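I've been meaning to write up what happened with the kitchen table, mostly so I can find the details again in a few years. The short version is that we kept the old one, moved it to the other side of the room, and stopped using it as a place to put post.

It was Jolien's idea to move it. I had been looking at new tables since March and had got as far as measuring for one from Van Damme, which would have cost £618 with delivery. She asked what was wrong with ours and I couldn't give a very good answer. It wobbled, and it was always covered in things. 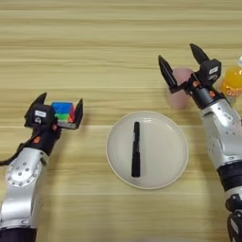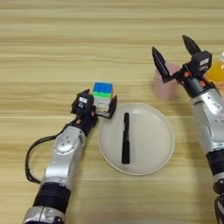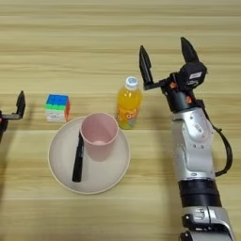
The wobble took 20 minutes to fix. I had assumed a leg was short, but two of the bolts underneath had worked loose and one washer had gone missing. Jasper Visser lent me a long hex key and told me to tighten each bolt a little at a time, going round the legs in turn. I did it with the table upside down on a blanket. If you try it with the table standing up you will be on your back on the floor for a long time and your arms will ache.

Moving it was harder. Our kitchen has one good wall and the table had never been against it, as that was where the bookcase stood. The bookcase went into the hall, where it blocks slightly more of the radiator than I'd like. We also lost a socket behind it, so the phone chargers now live upstairs — I thought this would annoy me and so far it hasn't.

The stuff was the main problem. For a week I wrote down what ended up on the table by six in the evening. It was mostly post, then keys, then school letters, then things waiting to go back to other people. One casserole dish belonging to Marloes De Bruijn had been with us since before Christmas. I've returned it now, with an apology.

What we do now is fairly dull. Post gets opened standing up by the recycling box. Keys go on a hook. School letters are read and signed at breakfast, and anything that belongs to someone else goes on the stairs by the front door, where we trip over it until it leaves the house.

We have eaten at the table on 14 evenings in a row, which is a record for us. Before this it was more like two a week and the rest on the sofa. The children complained at first about missing the television and then started bringing homework down before dinner, so I have to clear that off instead. I don't mind it as much as the post.

I still want to sand and oil the top. Nathalie Smits did hers last summer and says to leave a whole weekend for it, with the windows open, so that will have to wait for warmer weather. I also need to buy a proper washer for the fourth leg, as the one I used came out of a jar in the shed and is slightly too big.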